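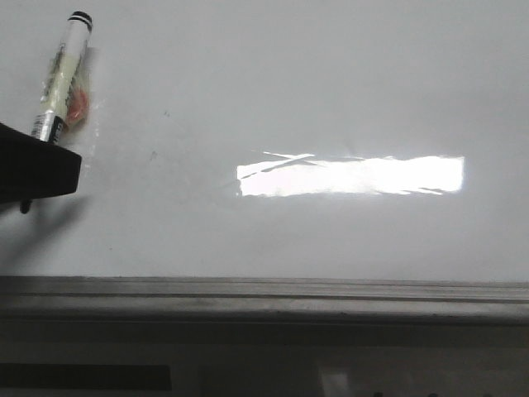

Svitlana Semeniuk wrote:
Does the Sanum kit come with the fingers, or is that the extra pair Drener sells on the side? The product page lists "gripper" and nothing else. We have the arm already and would only be buying the kit for board writing.

dramdale_shop wrote:
Fingers are in the box. Flat black ones, set up to hold a standard dry erase marker. You also get the mount plate, the pen-down calibration script and a license for the Lysenko path software for one arm. I paid 3689 for the whole thing in February, shipping included. The Drener fingers are for round stock and you don't need them for this.

To finish my review from the first page: I have it working at a wall board with a tray. Setup took 4 hours, and most of that was teaching the board plane. The manual has you touch off at three corners. I would do more points than that, because my board bows in the middle and the line faded out there until I added some.

kettle_n_bolts wrote:
3689 is a lot for two fingers, a plate and a script. I printed my own fingers, put a strip of rubber on the inside and it writes fine.

dramdale_shop wrote:
Fine for how long? I printed a set first too. The marker crept up in the grip a little with every stroke and I was redoing the height every page or so.

kettle_n_bolts wrote:
Long enough for what I do, which is box labels and a weekly chart. I'm not saying the kit is bad. I'm saying the price is for the software and they should sell the software by itself.

Dragica Janevski wrote:
They do sell it by itself, but you have to email and ask. It isn't on the site. The catch is that without the kit you don't get phone support.

I have had mine for 7 months. Notes for anyone deciding:

The grip holds. I have run 200 pages of text through it and changed markers when they ran dry. No slipping that I could find.
The force setting is too high out of the box. It mashed the tip on my first two markers. Turn it down before you run anything.
The vision add-on is weak on glossy boards. If you have a ceiling light reflecting in the board, it will lose strokes that pass through the glare. Moving the board or switching off that light fixes it.
Erasing is not included, whatever the video suggests.

Svitlana Semeniuk wrote:
Thanks. The glare part matters to us, our lights are on one switch for the whole room. Can you run it without the vision add-on?

Dragica Janevski wrote:
Yes. It writes from the taught plane and doesn't look at anything. You only need vision if you want it to check its own lines or start from marks already on the board.

kettle_n_bolts wrote:
Disagree on glare. I use a plain webcam and a cheap polarizing filter and it reads my board with the lights on. Vision shouldn't be failing on that at this price.

dramdale_shop wrote:
The filter didn't help me much. Might depend on the angle. What height is your camera?

kettle_n_bolts wrote:
Level with the top of the board, off to the left. I'll measure it tonight and post.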